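Notebook, washroom bay, Pellano site
July 29, 2023

Went through the Gadine handling rules again before writing up the changes. The old sheet was copied from the kitchen bay and half of it doesn't apply in here. It also says nothing about cables, and those are what I worry about most on tile.

Rules as they stand now:

Both grippers on and showing green before the first reach. If a light drops out, stop and mark the take as bad. Don't try to save it.

Markers stay facing out. No sleeve, cable or tape over any part of the pattern.

Cables run down the body and stay behind the feet. Check them again after every turn — the corner by the basin is tight.

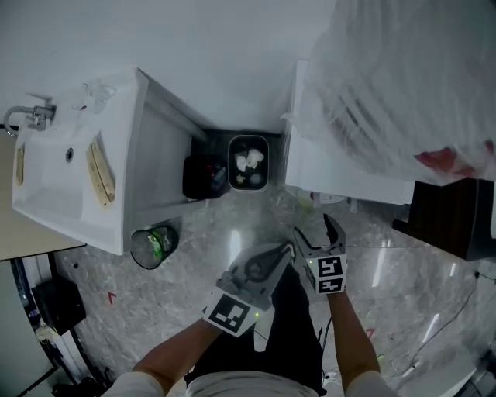
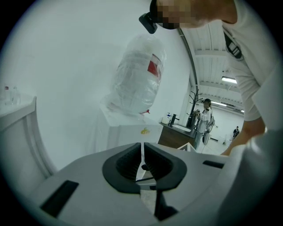
Plastic stays on anything we aren't using. If a task needs a covered item, uncover it before the session and log it. No unwrapping between takes.

Faces get blurred before files leave the site, bystanders included. Cáceres wants this done on the day of recording, and I agree.

Limits: 20 takes per operator, then a break of 8 minutes with the grippers off the hands. Plundisetti uses a longer block, but wrist angle gets sloppy toward the end of those. We are at 558 takes in the log and the target is 800, so there is no need to rush.

Still open: who signs off a bad take, the operator or the person at the desk. The sheet says "supervisor" and we don't have one on weekends. Leaving it with the operator until the December revision.

To do: reprint the sheet and pull the old copy off the door.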